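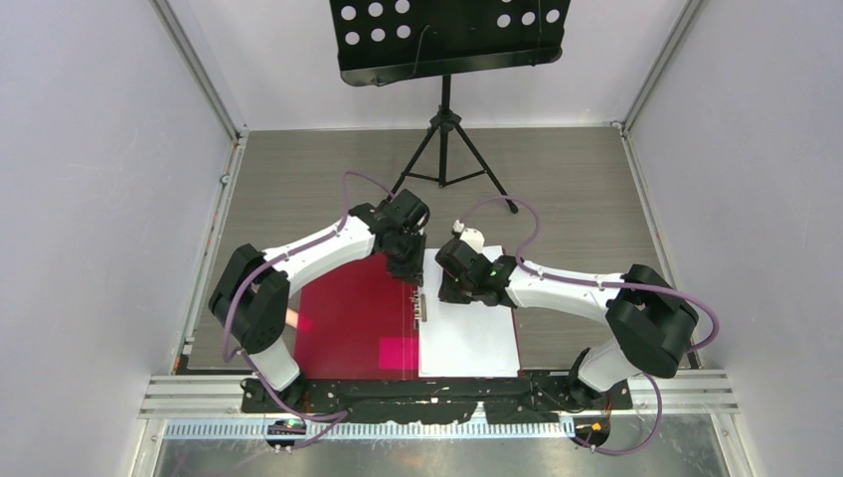

Red folder, white sheets and the music stand behind.

Folders, paper and a music stand

I play second clarinet in a small wind band, and I have looked after our printed parts for a long time now. When I began, the parts lived in three supermarket bags and one suitcase. Today they live in folders on a shelf, and most evenings I can find what I need before the kettle has boiled.

Under each picture there is a short text, and after that I have put my notes on the same subject, so that you can read only the part which interests you.

The picture at the top has a folder lying flat and open, with the red side on the left and the paper on the right. I like to work in this way when I sort music. An open folder on a flat surface tells you quickly if the papers sit straight, and you have both sides before you. If you do the same job on your knees, the sheets slide, and after ten minutes you are sorting them for the second time.

A few words about colour

In our band each section has its own colour. Red is for the clarinets, green for the flutes, blue for the low brass, and the percussion players have yellow because they asked for it. It is a simple system and I did not invent it. It came from Kyung-tae Choo, who conducted us for some years and who could not bear to see a player searching in a bag during the rehearsal. He gave every player one folder and said that it must last until summer. Mine lasted longer than that, and I was rather proud.

I prefer a cover you can see through a little. With a dark cardboard cover you must always open it to know what is inside. The disadvantage is that such covers show every scratch, and they reflect the lamp when you put them on the stand. If your rehearsal room has strong lights on the ceiling, turn the stand a little to one side and it becomes better.

Small notes on the cover

I put a bright paper note on the outside of a folder when something in it needs attention: a missing page, a part which must go back to another band, a repeat that was changed. Pink is good on most colours, and on red it is still easy to see when the note is bright enough. Write with a pencil. Ink from some pens comes through, and then you have the message on your folder for ever.

Place the note low on the cover, near the corner. When I placed them at the top they were caught by the neighbouring folder each time I pulled one from the shelf, and I found them later on the floor, with no idea where they belonged.

The spine

Most of the trouble with a music folder happens in the middle. A metal fastening is heavier than a plastic one, but it holds the paper well and you can take out one sheet without disturbing the others. I have used folders from Grulico and from Bukberg. The Grulico ones open more flatly, and the Bukberg ones are kinder to the fingers. Both are fine for a band of our size. Skatura makes a cheaper kind which I bought once, a pack of 15, and I would not buy it again - the holes in the paper became torn very soon.

If your holes are torn already, small white rings to stick around them are sold at any stationer's. Put them on the back of the sheet, where they do not cover the notes.
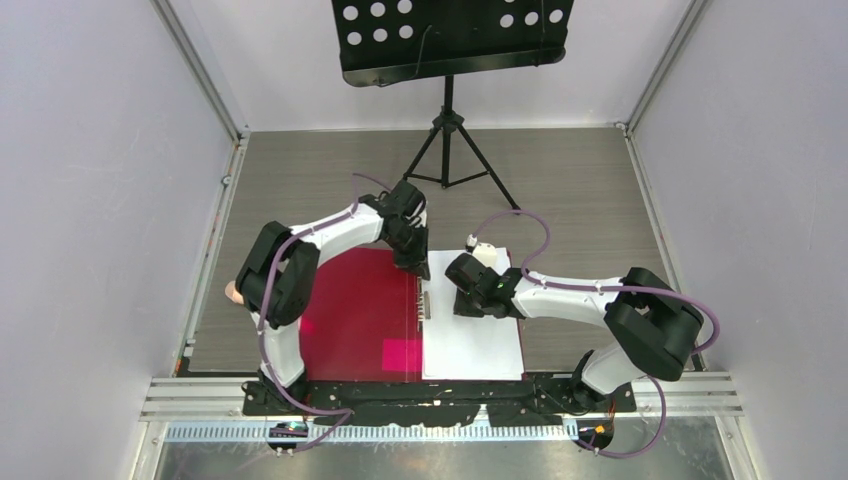 The same open folder, with the metal fastening down the middle and the bright pink note low on the red side. The desk of the stand has rows of round holes.

Choosing a stand

A stand with a wide desk is worth the money if you use folders. The thin folding stands made of wire are good for travelling, but a full folder makes them lean backwards, and a clarinet player has no free hand to save it. I prefer a desk with holes in it, as it weighs less than a solid one, and you can fasten a pencil to it with a piece of string.

Look at the legs also. Three legs spread widely will stand quietly on a wooden floor, but they need space, and in a crowded room somebody's foot will find them. We leave one good step between the stands.

How many sheets in one folder

I keep no more than 15 pieces in a folder for one season. Our whole library has 513 titles, and counting all the single parts it is more than 3,000 sheets, so you will understand that I do not carry everything with me. The rest stays in boxes by alphabet, with a list inside the lid.

Yoo, the copy shop near our rehearsal room, prints our replacement parts on slightly thicker paper. It costs a little more, but the page turns without noise, and this is pleasant in the slow movements.

In November I will add pictures of the boxes and of the list. If you keep your music in another way, please write to me, I read all the letters even when I am slow to reply.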